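Tuson Home Cover, five months in
Posted Dec 17, 2019

I switched from Collen in September for one reason: Tuson quoted me 60 dollars a year less. The app promised a claim decision in 7 minutes. I had my doubts and I still do. 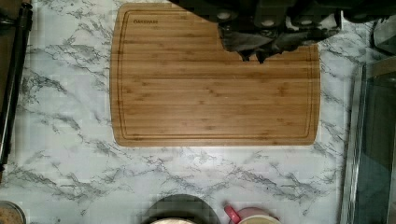 Signing up was quick, I'll give them that. Then I read the policy. Water damage carries a separate deductible of 400 dollars, and it's on page 5, well past where most people quit.
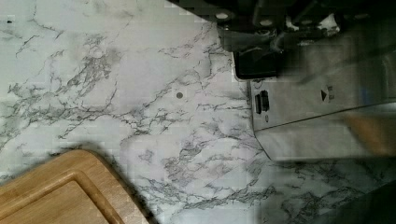 My one claim was for a leak under the sink. The app asked for the same form twice, then passed me to an outfit called Bresport, who wanted it by mail.

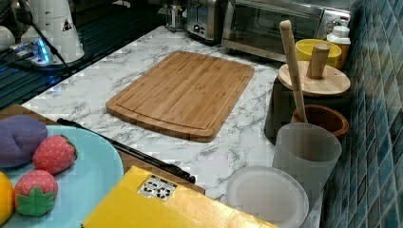
Kitchen counter, board and toaster oven.

They paid in the end, minus the deductible, so I got very little. The help line closes early too.

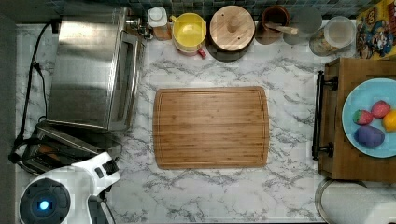
Ojala quoted me more but puts water under the main deductible. I'm moving when this term is up. If you rent and own next to nothing, Tuson might do.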